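Equipment plan for the second half of the year

As promised in the July issue, I write a few words about what we will buy and what we will not buy. Many of you have asked me, and I have answered each person a little differently, so it is better to have it in one place.

The remaining budget for the data project is 2,831 pounds. From this we must first take the repair of the Kunex arm, which Ka-ming Kwan has already agreed with the supplier. The repair is fixed at 1,000 pounds, including the transport. I had hoped for less, but the joint must be replaced as a complete part.

With the rest, Diệp Lã has asked for one more pair of hand-held grippers. I support this. At present the recording hours in the Gillus room depend on how many pairs are charged and calibrated, and in the afternoon people are waiting for each other. A third pair will help more than a new computer, at least this year.
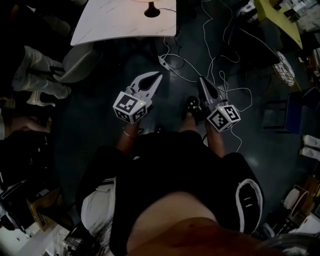
The second request is smaller and I think it is also more urgent. We need longer charging cables, cable covers for the floor and a proper shelf for chargers. The quotation from Sturard for all this is 55 pounds – cheaper than one dinner for the group. I have ordered it already and it should come before the end of the month.

Baldur Bisgaard suggested that we rent the grippers instead of buying them. I have calculated this together with Hui-mei Cheng. The rent is 46 pounds per week for one pair, and we plan to record until spring, so buying is better for us. If the project were shorter, I would agree with him.

Two wishes I had to move to next year: the second Kunex arm, and the height-adjustable tables from Lai. The tables are good and I have tried them myself, but the delivery time is long and we would pay now for something we receive in winter.

If your task needs spare parts, for example finger pads or printed marker sheets, please write to Manouchehr Esfahani before the next planning meeting. He keeps the list. Please give the part name and the quantity, and also say when you need it. Requests without a date go to the bottom of the list.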